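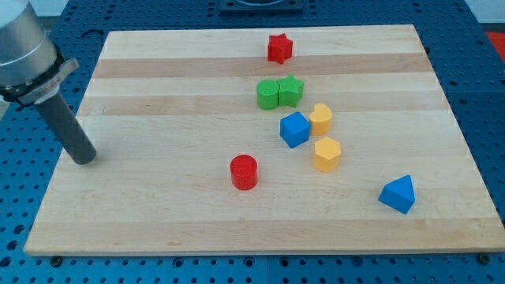

¿Quién recoge la mesa? Las máquinas de Pundach empiezan por lo pequeño

La pregunta se repite en cada sobremesa desde hace años: ¿para cuándo una máquina que recoja la cocina, doble las toallas y deje los juguetes en su caja mientras una se toma el café con calma? En Lornum, donde el polígono industrial queda a un paseo corto de las primeras casas y casi todo el mundo tiene un primo o una cuñada trabajando en alguna nave, la pregunta se hace con conocimiento de causa. Y este mes de junio el taller Pundach ha abierto sus puertas durante una tarde para que los vecinos vieran por sí mismos en qué punto está el asunto.

La respuesta corta es que todavía falta. La larga, que es la que a nosotros nos gusta contar, tiene bastante más miga, y empieza por una tarea que cualquier criatura de dos años hace sentada en el suelo del salón: coger un bloque de madera, mirarlo y ponerlo en otro sitio.

Pundach es una empresa pequeña, de 13 personas, que durante mucho tiempo se ganó la vida arreglando y ajustando maquinaria para los talleres de la comarca. Desde hace 2 años dedica además una parte de la nave a lo que ellos llaman, con bastante modestia, «las faenas»: ordenar piezas, preparar pedidos menudos, separar lo que viene revuelto. Trabajan sobre mesas metálicas azules perforadas, llenas de agujeros redondos, con un brazo robótico a un lado y una tabla de madera clara, de listones de dos tonos, que más de una visitante dijo que se llevaría encantada a su casa para cortar el pan.

Encima de la tabla, las piezas: estrellas, cilindros, un cubo, un prisma triangular y otro hexagonal, una que acaba en forma de media luna. Rojas, verdes, amarillas y azules. Parece un juego, y los niños que vinieron con sus abuelos lo trataron como tal desde el primer minuto, porque allí cada cual quería adivinar cuál iba a ser la siguiente. Hubo quien apostó la merienda por la estrella roja.

Pero el juego tiene su intención. Según nos explicaron en el taller, los bloques sirven para ensayar casi todo lo que luego complica la vida en una cocina o en un almacén. Un cilindro se puede coger desde cualquier lado y da lo mismo; una estrella tiene puntas y hay que decidir por dónde. Dos piezas separadas son dos problemas sencillos. Dos piezas del mismo color y pegadas la una a la otra, como el cilindro verde y la estrella verde, ya son otra cosa, y hay que saber dónde termina una y dónde empieza la otra antes de acercarse. Piensen ustedes en dos vasos de cristal juntos en el escurridor y entenderán enseguida por dónde van los tiros.

Los números de la casa, que nos enseñaron en una pizarra sin darse importancia, son estos. Cuando las piezas están sueltas y bien separadas, el brazo despeja la tabla sin ayuda la gran mayoría de las veces. Cuando están amontonadas, acaba la tarea completa en 70 de cada cien intentos. En los otros treinta se deja alguna, empuja la vecina o se queda parado a la espera de que alguien le eche una mano. En una nave con gente alrededor, eso se puede llevar. En una casa, con el gato pasando por encima de la mesa y la olla al fuego, pues ya me dirán.

De la nave al supermercado de barrio

La otra pata de esta historia es Zallus, la distribuidora que sirve a buena parte de las tiendas de alimentación y droguería del valle y que lleva 24 semanas probando el sistema en un rincón de su almacén. Allí no hay bloques de colores, claro está, sino tarros de especias, pastillas de jabón, cajas de infusiones y todo ese género menudo que los clientes piden de dos en dos y que a la plantilla le quita media mañana. El brazo prepara las bandejas más sencillas y el personal se encarga del resto.

En Zallus están contentos, aunque con los pies en el suelo. Lo que mejor funciona, cuentan, es lo más aburrido: envases rígidos, siempre iguales, que llegan siempre de la misma manera. Los tarros de especias salen de maravilla. Las bolsas, en cambio, siguen siendo cosa de manos humanas, y lo mismo pasa con las redes de ajos, que por lo visto han dado más disgustos que todo lo demás junto. También las mallas de estropajos. Cualquier cosa que cambie de forma al apretarla, vaya, y ahora hagan ustedes el inventario mental de lo que hay en una casa normal: trapos, ropa, bolsas de la compra, la masa de las croquetas, el edredón.

A las trabajadoras de la sección les preguntamos, cómo no, si temían por el puesto. Hubo respuestas de todos los colores. Alguna reconoció que al principio lo miraba de reojo y que todavía no se fía del todo. Otras agradecen no pasar tantas horas de pie repitiendo el mismo gesto con la muñeca. La dirección asegura que no ha prescindido de nadie y que la prueba no se plantea con esa idea, y desde estas páginas tomamos nota de la promesa para recordarla cuando haga falta, que para eso estamos.

Las casas, que son harina de otro costal

La tarde de puertas abiertas terminó con una charla en la antigua sala Acheampong, la que está encima de la biblioteca, y allí salieron las preguntas de verdad. Que si plancharía. Que si se puede dejar solo con una persona mayor. Que si hace ruido. Que cuánto cuesta, y esa la preguntaron varias veces, con distintas palabras y creciente insistencia.

A lo de planchar contestaron que no, y que no lo esperan pronto. A lo de las personas mayores, que tampoco, y ahí el tono se puso un poco más serio: una máquina con fuerza para levantar una cazuela llena tiene fuerza para hacer daño, y los aparatos que usan ellos trabajan en un espacio señalado y con alguien pendiente. De ruido, poco. Y del precio dijeron que, hoy por hoy, lo que cuesta montar un puesto como los suyos no tiene ningún sentido para recoger la mesa después de cenar, por mucha pereza que dé.

Una vecina del barrio alto, que había venido por acompañar a una amiga y acabó haciendo más preguntas que nadie, quiso saber por qué un lavavajillas sí y esto no. La contestación nos pareció de las mejores de la tarde. El lavavajillas, le dijeron, nos obliga a nosotros a colocar los platos como a él le conviene, y llevamos media vida haciéndolo sin protestar. El trabajo que queda por resolver es precisamente el que hacemos nosotros antes de cerrar la puerta: retirar los restos, girar el tazón, buscarle hueco a la fuente que nunca cabe. Hubo risas en la sala, y algún codazo entre matrimonios.

También se habló de los sitios intermedios, que quizá sean los más interesantes para un pueblo como el nuestro. El comedor escolar, por ejemplo, donde las bandejas son todas iguales y llegan una detrás de otra. O la lavandería de la residencia, al menos en la parte de clasificar los cestos por plantas. O la trastienda de la ferretería, con sus cajones de tornillería revuelta a final de temporada. Son faenas repetidas, en lugares donde siempre hay alguien cerca, y en Pundach creen que por ahí llegarán las primeras ayudas útiles antes de que ninguna entre en una cocina particular. Con la residencia, de hecho, ya han tenido una primera conversación, aunque de momento no hay nada firmado y prefieren no crear expectativas.

Mientras tanto, en el taller siguen con lo suyo. El próximo paso, según contaron, es que las piezas lleguen a la tabla volcadas de cualquier manera desde una caja, unas encima de otras, sin que nadie las coloque antes. Después querrían mezclarlas con objetos de casa: cucharas, tapas de tarro, pinzas de la ropa. Para esto último piden colaboración, y aquí va el recado tal como nos lo dieron: quien tenga en casa tapas desparejadas, cubiertos viejos o pinzas que ya no use puede dejarlas en la entrada de la nave, en la caja que hay junto al timbre, por las mañanas hasta la una. Cuanto más variado, mejor. Cuchillos no, por favor.

Nosotros ya hemos vaciado el cajón de las tapas de la redacción – que daba para llenar 2 bolsas, y no nos pregunten cómo se había llegado a eso – y las llevaremos esta misma semana. La próxima jornada de puertas abiertas será pasado el verano, con entrada libre, y esta vez habrá sillas para todos, que en la de junio más de uno se quedó de pie en la escalera. En cuanto sepamos la hora la publicaremos en la agenda.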